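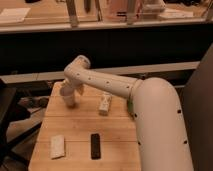

The table top, light honey-toned boards running horizontally.

Skandmont work table: a review after one winter
By Thilini Mondal, July

I bought the Skandmont to replace a folding table that had bowed in the middle. It cost 600 from Zelivel, delivered flat in two boxes, and I paid 30 extra to have it carried up to the second floor. It has been in daily use since the fall.

The boxes were heavy but well packed. One had a crushed corner and the leg inside it was fine. Assembly took most of an evening. The instructions are drawings only, and the third drawing shows the cross rail the wrong way around, so I had to take it off and turn it. If the slots on your rail face down, you have it right. You will want a second person when it is time to flip the table onto its legs.

The top is the reason to buy this one. It is made of planks in a light honey color, and the seams between them are faint. I run my hand over them when I wipe the table and I can feel two of them near the left end, the rest hardly at all. Crumbs and pencil dust do collect in those two. A soft brush gets them out. I would not use a knife tip, which I tried once and left a small nick.

It came with a thin factory oil. I added two coats of my own before using it and another in the spring. Water left standing for an hour or so still made a pale ring by the window end, and the ring went away with a light sanding and more oil. Coffee was worse. I now keep a cloth nearby and wipe as I go. Anyone who wants a surface they can ignore should look at something with a hard finish.

The color has deepened a little over the months, more at the window end than the other. I had left a tray in one place for several weeks and there was a lighter patch under it when I moved it. It has mostly evened out. White things show up well against the wood, which helps when I am looking for small parts, and dark screws do too. The only thing I lose on it is brown string.

For stability I give it good marks. It does not rock, even on my floor, which slopes toward the door. There is some sideways sway if you lean hard on one end. Tightening the leg bolts after the first month took out most of it, and the instructions should say to do that. The bolts take a 5 mm key. The one in the box is soft and rounded off on me, so use your own.

I also looked at the Londen, which is larger and was 1183 with the matching shelf. I tried it in the showroom. The legs are thicker and it has no sway that I could find, but the top is stained dark and every speck of dust was visible on it. The shelf is nice - I have no wall to put it on. The Mạc is cheaper than either and has a narrower top. A neighbor has one and likes it, but the edges are sharp where your forearms rest.

The edges on the Skandmont are slightly eased and comfortable for a long afternoon. I had no splinters, apart from one rough spot underneath at the back that I sanded down.

Customer service: I wrote to Zelivel about a missing foot pad. They answered in two days and sent a full set, which arrived the week after.

Good: the top, the edges, easy to refinish.
Not so good: the drawings, the soft key, stains if you are slow.

I would buy it again at the same price. At nearly twice that I would take the Londen and ask for a lighter stain.

Contact | Copyright Thilini Mondal | Back to top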